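Rear hub clicks under load, but only in the lower gears

11 comments

hollowway_rider
17 January 2018

I have a Vulach hardtail with the Drendik rear wheel that came on it. Since I put on a wider cassette (11 speed, 50 tooth big sprocket) I get a click from the back end when I climb. It does it seated or standing, and only in the three biggest sprockets. On the flat it is silent.

So far I have swapped the pedals over, greased the seatpost and checked the chainring bolts. The wheel has no side play that I can feel. I ride mostly at Skovwood, so it sees a lot of mud and the odd jet wash at the car park.

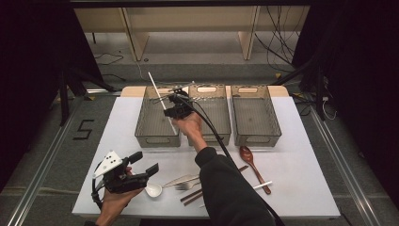
The shop says new hub. I would like to rule out the cheap things first. Where would you start?

10 shares

gritandgrease

Start with the cassette lockring. If it was done up by feel when you fitted the new one, the sprockets can shift a little on the freehub body and click under load. Take the cassette off, wipe the splines clean, put a thin smear of grease on them and do the lockring up to the figure stamped on it with a torque wrench.

While it is off, look at the splines. Soft alloy bodies get notched by the loose sprockets. Light marks can be dressed with a fine file -- deep ones mean a new body, and that is still a lot less than a hub.

Then check the mech hanger bolt and the axle. Clean the axle, grease it lightly and refit. Mine clicked for a whole winter and it was the hanger.

4 replies

slowclimber50

spokes. squeeze them in pairs all the way round, if one pings or feels slack there you go

bracken_end

I had the same wheel on a Lemaire and it was the pawls. They were full of old grease and one was not lifting properly. It only showed up on steep stuff. You can pull the freehub off that one by hand once the end cap is out, but do it over a tray as the springs are tiny. Use light oil on the pawls, not thick grease.

If it still clicks after that I would look at the bearings. I did mine in April after a wet winter and they were rough as anything.

200 views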